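Risteo pushes Grarkar users to a subscription, and calls it an upgrade

Oct 18, 2022

Risteo has released version 5 of Grarkar, its page layout program, and with it has quietly done away with the one-time licence. Anyone who wants the new version will pay $39 a month. The old boxed price, last seen on the company's site in September, is gone.

The company says the change will let it ship new features "as soon as they're ready." Customers have heard that before. Version 4 was supposed to bring shared colour libraries and a proper export queue, and neither turned up until this week.
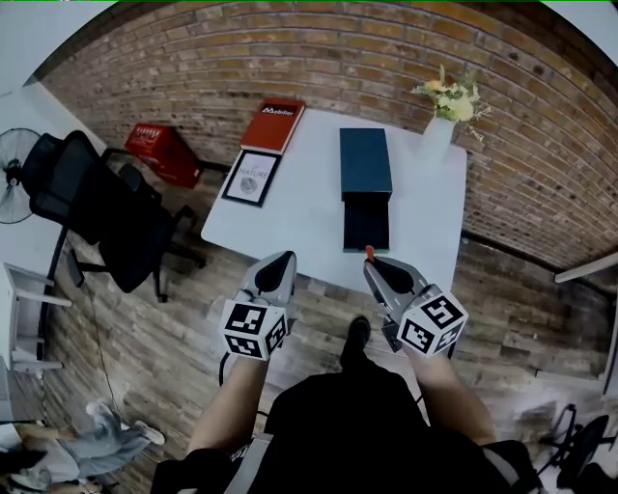
Books and framed prints are still among the jobs layout software gets used for.

Also new is Oral, a dictation tool that lets editors leave spoken notes on a page. Risteo claims it gets 90 per cent of words right on a first pass. It has not said whose voices were tested, or how noisy the room was. One word in ten is a lot to fix by hand in a catalogue full of product names.

Zübeyde Özkan, who runs a small design studio in Prulville, said she would hold off.

"I have 2 people who open it maybe once a week," she said. "I'm not paying every month for each of them so they can talk to a brochure."

Existing licence holders can keep using version 4, but Risteo will commit to security fixes for only two more years. Files saved in the new format won't open in the old program. A converter is "being looked at," according to the release notes, which give no date.

There is a free trial. It asks for a credit card number before the download starts.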